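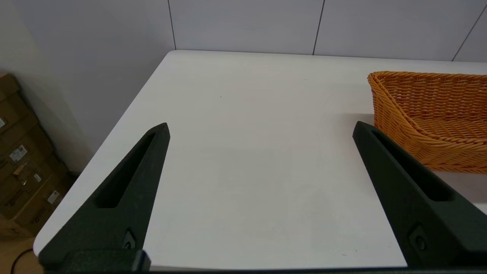
Where can I legally fly a powered paraglider without a license, and how close to town is too close?

Tundmont Flyers Help, General Flying

Posted by gronk_wing

I finished my training in August and bought a used Luneck wing with a Gronutton motor. I live on the edge of a town with a lot of farm fields to the west. My instructor covered airspace but I was mostly thinking about not falling over on launch. I weigh enough that I'm near the top of the range for the wing, if that matters. I'd like to take off from a hay field I have permission to use. There are houses along one side of it and a small airport 22 miles away.

hayfield_hopper

In the US you fly under Part 103, the ultralight rules, and you can use most uncontrolled airspace in daylight as long as you stay off congested areas and open-air gatherings of people. You don't need a pilot certificate or a registration number. The motor unit has to be for one person, for sport or recreation only, and under the weight limit, and every paramotor I've seen is far under it.

"Congested" has no set number of houses in the rule. A row of houses can count. What I do with a field like yours is lay out so the climb goes away from the houses, and if the wind won't allow that I go home. Get to 200 feet over the field before you turn anywhere.

The airport is far enough off that it probably doesn't affect your field, but look at the sectional chart anyway. You're looking for the solid and dashed rings, and for the magenta shading. If your field is inside surface airspace you need permission from the controller before you take off. Check for temporary restrictions the same morning too.

Weight matters for the launch. Near the top of the range you'll run farther and land faster. Pick a day with a steady light wind for the first few.

mandagi2stroke

just go fly, farmers out here don't care. get a radio. the Mandagi one is ok but the clip broke on mine

slowclimb621

Please don't go by the post above. Permission from the landowner covers the takeoff and has nothing to do with the air over the neighbors.

I agree with most of the first reply. I would add that you need to keep sight of the ground the whole time, and that you give way to all other aircraft. Crop dusters work very low and they won't be expecting you. Ask the farmer when spraying is planned.

I also knocked on the doors along my field before my first flight there and left a phone number. I've had 2 calls, both about horses, and I moved my takeoff spot to the far end after the second one.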